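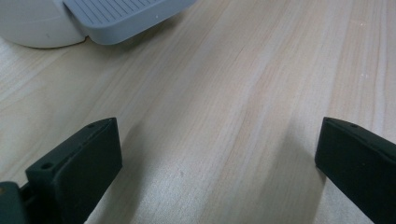

Trash task, bin with pedal: how much approach do you keep before the fingers touch anything?? Trimming my first batch now and I can't decide. My wrist view spends ages looking at bare table, white thing with a ribbed gray tab way off in the top left corner, both fingers open, zero contact. Policy trained on a friend's similiar set just hovers. Like it learned to admire wood grain. So cut all that, or leave it in? 375 episodes so far, bimanual, handheld grippers. Don't want to redo them. Using Draltico for the trimming if that matters.
— dwumbei

tkovacs_arm wrote:
Leave it. All of it. The approach is where it learns which way to go. Cut it and the thing only knows what to do once its already on top of the cup.

dwumbei wrote:
ok but the hovering

tkovacs_arm wrote:
Hovering is pauses. Are you pausing at the start? People hit record, breathe, look at the object, then move. Cut THAT. Not the travel.

slaoui.a wrote:
Disagree w/ Tamás a bit. We ran it both ways at Prerberg in February, on sorting not trash, and the trimmed set did better. Long approaches all look the same from the wrist. Thousands of frames of table, one direction. Loader samples evenly so most of your batch is table. Either trim or weight it.

tkovacs_arm wrote:
So weight it. Trimming throws stuff away you can't get back. What was your starting spread on the sorting set?

slaoui.a wrote:
Small. Same start pose nearly every time, I'll give you that one.

tkovacs_arm wrote:
well there you go

doaa_m wrote:
Can the OP post the head view? Wrist alone tells me nothing about how the hands are being used. Also what goes in the bin, only cups or mixed

dwumbei wrote:
Mixed. Paper cup, crumpled stuff, and there's a thing with holes in the top that has gunk on it, that gets handled later in the sequence. Head view:

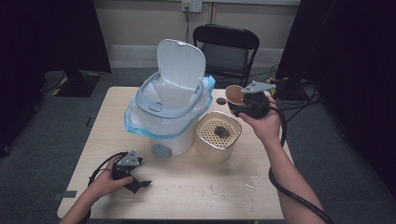
Cup in the right gripper, left one open, lid up.

doaa_m wrote:
Ok that helps. Couple things

- left hand. whats it doing while the right carries the cup? If it just sits there in every episode it'll learn to sit there, fine. If you park it somewhere different each time with no reason, that's noise. Pick a parking spot
- cup is sideways. Do you always bring it in like that? I'd want some upright, some upside down
- lid. are there episodes that start with it closed

And don't shuffle the mixed stuff into one label. "throw away cup" and the gunk thing are seperate instructions imo.

dwumbei wrote:
Parking spot, no, I don't have one. Wherever my hand ends up. Ugh.
Cup mostly sideways yeah, easier to grab.
Lid: starts open in all of them. Should I do closed?

bensaid_lonier wrote:
Only if you care about it working closed. Don't collect for a problem you don't have. Everybody here wants every variation and then you've got 14 conditions with a handful of episodes each and none of them train.

doaa_m wrote:
A bin with a lid will be closed at some point in its life, Ayman

bensaid_lonier wrote:
Sure and then you do a second set. First set, one thing, done well. I'd take the 375, throw out the bad ones, train, watch where it fails, collect for that. You learn more from one bad rollout than a week of guessing.

slaoui.a wrote:
+1 to this. Different Ayman btw, before someone quotes me as him again.

doaa_m wrote:
Ok but fix the left hand first. Thats not a variation its a habit, and it's in every episode.

tkovacs_arm wrote:
Agree on left hand. Still say keep the approach. What I do: find first frame where either gripper moves, keep 3 frames before it, cut the rest. Same at the end, after release. Takes no time in Draltico, there's a motion threshold setting. Don't set it too low or tracking jitter counts as moving.

dwumbei wrote:
Tried it on 15 episodes just now. Wow, lots of dead start. Some of mine have me standing there for longer than the cup takes.

tkovacs_arm wrote:
told you. pauses

slaoui.a wrote:
Fine, but compare anyway. One run pauses-only, one run with approach cut in half. Same seed. Post both.

dwumbei wrote:
Will do. Pauses-only is going first. Parking the left hand at the front left corner from now on, and I'll do some upright cups tonight. Lid stays open for now, sorry Doaa.

doaa_m wrote:
noted lol. See you in the closed lid thread

Thread closed to new replies. Comments remain open below.

COMMENTS (3)

olatunji_fan: Did the comparison ever get posted? Same hovering here, only one arm, and cutting the pauses got me halfway at best

mk_bench: Weighting over trimming, all day. Loader change is like five lines

dwumbei: @olatunji_fan pauses-only run is still going, other one's queued behind it. New thread when both finish

We use cookies to keep you logged in and remember your settings. Accept all | Manage choices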